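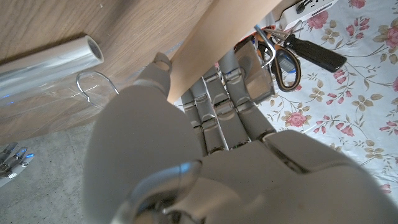

분류: 사용기 > 로봇 손 · 모방학습
최종 수정: 2024년 7월 19일 금요일

Flostley 써 본 이야기, 얇은 판 하나 집기가 이렇게 길어질 줄은

다섯 손가락 로봇 손을 다루는 분들이라면 다들 비슷한 경험이 있으실 텐데요, 공이나 컵은 그럭저럭 잡던 손이 납작한 나무판 앞에만 가면 갑자기 어린아이가 됩니다. 손끝이 판 위에서 미끄러지고, 엄지는 엉뚱한 데를 누르고, 나머지 손가락은 바닥을 긁고요. 저희 연구실에서도 한동안 이 문제로 속을 끓이다가 Solange Fraser가 공개한 Flostley를 들여놓았고, 봄 내내 붙들고 살았습니다. 논문 리뷰라기보다는 코드와 데이터를 받아서 저희 손에 얹어 본 사람의 사용기라고 생각하고 읽어 주시면 좋겠습니다. 좀 깁니다. 차 한 잔 옆에 두고 보세요.

먼저 Flostley가 뭔지부터 말씀드릴게요. 이름만 보면 소프트웨어 하나 같지만 받아 보면 세 가지가 한 묶음으로 들어 있습니다. 사람이 원격으로 손을 움직이며 시연을 모으는 수집 도구, 그 시연으로 정책을 학습시키는 코드, 그리고 Barbu라는 이름이 붙은 학습 방법이에요. 핵심은 역시 Barbu입니다. 물체 전체를 어떻게 감쌀지 한 번에 예측하지 않고, 먼저 '어느 모서리에 손을 걸 것인가'를 정한 다음 그 모서리를 기준으로 엄지와 나머지 네 손가락의 움직임을 따로 풀어 나갑니다. 엄지가 이쪽 모서리를 받치고 있으면 네 손가락은 그 힘을 믿고 반대편으로 돌아 들어갈 수 있다는 발상인데, 듣고 나면 당연한 소리 같지요. 저도 처음 읽었을 때는 '에이, 이게 다야?' 했습니다. 그런데 해 보니 이 당연한 걸 학습 구조 안에 넣어 두는 게 꽤 큰 차이를 만들더라고요.

입력은 손목 쪽 카메라 영상과 관절 값입니다. 외부 카메라를 추가할 수도 있지만 기본 설정은 꺼져 있고, 저는 끝까지 기본 설정으로 썼어요. 손목 카메라만 쓰면 제일 곤란한 게 손등이 화면을 큼지막하게 차지해 버린다는 점입니다. 정작 중요한 손끝은 판 너머로 넘어가 보이지도 않고요. Barbu는 손끝이 가려진 구간에서 관절 값의 비중을 높이도록 되어 있는데, 이 부분은 설명서가 무척 친절합니다. 그림도 많고 말투도 다정해서, 읽다 보면 만든 사람이 옆에서 천천히 말해 주는 것 같아요. 연구용 코드 설명서에서 이런 기분을 느낀 건 참 오랜만이었습니다.

저희 쪽 장비는 Calholm 손입니다. Flostley의 원래 시연이 모두 Calholm 손으로 모은 것이라 손가락 길이나 관절 범위를 새로 맞출 필요가 없었고, 설치는 반나절 만에 끝났습니다. 다른 손을 쓰시는 분은 변환 파일을 직접 적으셔야 하는데, 예전 연구실 후배가 그걸 하다가 새끼손가락 방향을 뒤집어 놓고 이틀을 헤맸다고 하니 부호는 꼭 한 번 더 확인하세요!

함께 배포되는 시연은 631개입니다. 많다면 많고 적다면 적은 숫자인데, 저는 오히려 이 정도라서 마음에 들었어요. 하나씩 열어 볼 수 있는 양이거든요. 며칠 저녁을 들여 거의 다 넘겨 봤는데, 시연하는 사람이 판에 다가가다가 멈칫하고 손목을 조금 트는 순간까지 그대로 들어 있습니다. 깔끔하게 잘라 낸 시연만 모은 데이터였다면 이런 머뭇거림은 다 버려졌겠지요. 그리고 제 느낌으로는 바로 이 머뭇거림 덕분에 정책이 모서리를 놓쳤을 때 다시 찾아가는 요령을 배운 것 같습니다. 느낌일 뿐이고, 따로 떼어 실험해 본 건 아닙니다.

환경을 어지럽게 만든 것도 칭찬하고 싶습니다. 꽃무늬 천 위에 가위며 열쇠며 드라이버가 흩어져 있고, 갈색 나뭇결 면 쪽에는 투명 필름 롤이 기대어 있는 식의 배치를 저희도 따라 해 봤어요. 장미가 큼직하게 그려진 천은 보기에는 참 예쁜데 모서리 검출에는 고약한 상대입니다. 꽃잎 윤곽도 선이고 덩굴도 선이고, 판이 드리우는 그림자 끝도 선이니까요. 예전에 쓰던 방식은 이 그림자 경계를 판의 모서리로 착각해서 허공에서 손을 오므리는 일이 잦았습니다. Barbu로 바꾸고 나서는 그 실수가 눈에 띄게 줄었어요. 색이 연한 판을 무늬 있는 천 위에서 다룰 때 특히 그랬습니다.

이제 숫자 이야기를 할게요. 저희가 Olstead 시험실에서 돌린 횟수는 모두 654회이고, 판을 들어 올려 정해진 자리에 옮겨 놓은 것까지 성공으로 쳤을 때 성공률은 68퍼센트였습니다. 이걸 보고 실망하시는 분도 계실 거예요. 저도 첫 주에는 '열 번 하면 세 번은 놓친다는 말이잖아' 하고 입이 나왔으니까요. 하지만 물건을 일부러 어질러 놓고, 판의 각도를 매번 바꾸고, 조명도 창가 쪽과 안쪽을 오가며 시험한 결과라는 점을 감안해 주셨으면 합니다. 예전 방식으로는 같은 조건에서 절반을 넘겨 본 적이 없습니다. 비교 실험을 똑같은 횟수로 한 건 아니라서 표로 내놓기는 조심스럽고, 그래서 여기에도 정확한 수치는 적지 않겠습니다.

실패를 들여다보면 성격이 꽤 뚜렷합니다. 가장 많은 건 엄지가 너무 일찍 힘을 주는 경우예요. 네 손가락이 아직 뒤로 다 돌아가지 않았는데 엄지가 먼저 밀어 버리니 판이 빙그르르 돌아갑니다. 설정 파일에 엄지 지연 값이 있긴 한데 기본값이 저희 판에는 좀 짧았고, 조금 늘려 주니 훨씬 차분해졌습니다. 그다음은 투명한 물건이에요. 비닐 필름이 판 가까이에 펼쳐져 있으면 반사광 때문에 모서리 추정이 흔들립니다. 필름을 치우면 멀쩡하고, 다시 놓으면 또 흔들리고. 이건 설정으로 해결이 안 되더군요. Solange Fraser에게 메일로 물어봤더니 본인들도 알고 있는 문제이고 9월에 나올 다음 판에서 손볼 생각이라는 답이 왔습니다. 답장이 무척 빨랐고 글도 따뜻해서, 문제가 안 풀렸는데도 기분이 좋아지는 신기한 경험을 했습니다.

수집 도구 이야기도 빼놓으면 섭섭하지요. 원격 조종 장갑을 끼고 손을 움직이면 로봇 손이 따라오는데, 지연이 거의 신경 쓰이지 않는 수준입니다. 양손을 한꺼번에 조종할 수도 있지만 저는 양손 시연은 권하고 싶지 않아요. 한쪽 손이 판을 잡는 동안 다른 손을 어디에 둘지 몰라 자꾸 신경이 쓰이고, 그러다 보면 정작 잡는 손의 움직임이 거칠어집니다. 익숙한 분은 다를 수도 있겠네요. 저는 피아노도 양손으로는 못 치는 사람이라서요.

장갑 자체는 손이 작은 사람에게 헐겁습니다. 엄지 쪽 끈을 끝까지 조여도 남아서, 저희는 안에 얇은 면장갑을 하나 더 끼고 썼어요. 여름에는 좀 덥습니다. 그리고 녹화를 멈추는 버튼이 발판에 있는데, 시연에 집중하다 보면 발이 자꾸 다른 데 가 있어서 끝부분이 길게 늘어진 시연이 잔뜩 생깁니다. 나중에 자르는 기능이 있어 큰일은 아니지만 매번 자르고 있으면 은근히 귀찮아요.

학습 시간은 저희가 쓰는 오래된 그래픽카드 2장으로 하룻밤이면 됐습니다. 퇴근할 때 걸어 놓고 아침에 와서 커피 내리면서 결과를 보는 생활을 한동안 했는데, 이게 또 소소한 즐거움이더라고요. 다만 중간 저장 간격이 기본값으로는 너무 넓습니다. 한번은 새벽에 전원이 나가서 거의 처음부터 다시 돌려야 했어요. 설치하자마자 저장 간격부터 줄여 두시길 바랍니다.

그래서 누구에게 맞느냐 하면요. 다섯 손가락 손을 이미 갖고 있고, 납작하거나 길쭉한 물건을 어수선한 곳에서 다뤄야 하는 연구실이라면 저는 기쁘게 추천합니다. 둥근 물건 위주라면 굳이 갈아탈 이유를 못 느끼실 것 같아요. 저희가 공과 병으로도 조금 돌려 봤는데 예전 방식과 별 차이가 없었고, 모서리를 찾느라 괜히 시간을 더 쓰는 모습도 보였습니다. 두 손가락 집게를 쓰시는 분들께는 Barbu의 장점이 거의 살아나지 않을 테고요.

별점을 꼭 매기라면 다섯 개 중에 네 개 주겠습니다. 한 개는 투명 필름 때문에 뺐고, 발판 버튼 때문에 반 개를 더 뺄까 하다가 메일 답장이 고마워서 그만뒀어요. 다음 판이 나오면 같은 꽃무늬 천을 다시 깔고 같은 배치로 돌려 볼 생각입니다. 그때 결과는 이 글 아래에 덧붙이겠습니다. 혹시 Calholm이 아닌 손에 얹어 보신 분이 계시면 변환 파일을 어떻게 적으셨는지 댓글로 알려 주세요. 특히 새끼손가락 부분이요.

태그: 로봇손, 모방학습, Flostley, Barbu, 장비사용기

문의는 댓글로 남겨 주세요 | 무단 전재 금지 | 맨 위로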